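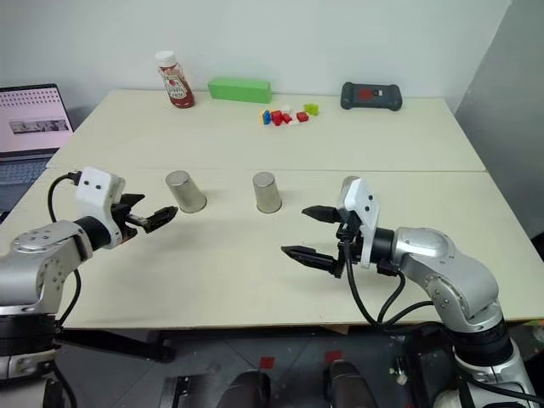
Cups task, both arms in, steel cups upside down on the near table.

April 10, 2020

Equipment planning, second pass. Really pleased with how this is shaping up! I went through the whole wish list with the bench in front of me, and most of it sorts itself into "buy now" and "wait until June."

Buy now: spare fingertips. Kirklow sells the ridged pads in packs of 12, and I want three packs, so 36 pads. Brushed steel is slippery stuff and I'd like to swap pads on a schedule instead of when somebody gets annoyed. Also cable sleeves and clips for both arms, 22 a set from Skaduvitz, two sets. The loops near the wrists bug me every time I look at them.

Table: the two-table setup has a seam right where the cups go. Leitão quoted 605 for a single top in matte white, delivery included. I love this idea (one flat surface, no lining things up after every move!) but it's the biggest line on the sheet. Measure the bay first. Does the partition on the right have to shift? Check before asking for a firm quote.

Wait until June: second pair of wrist cameras as spares. Kako has a new housing coming and I'd hate to stock up on the old one. Ask if the mount pattern stays the same.

Objects: cheap, so no reason to be stingy. More cups in other heights, more toy blocks, a couple more squeeze bottles besides the ketchup, foam bricks in a duller color than that green. Petty cash should cover it.

Not on the list yet but should be: a proper stand for the laptop, left side, clear of the arm's reach. And more red floor tape.

To do: send Kirklow and Skaduvitz orders together, tape measure on the bay, email Kako about the mounts.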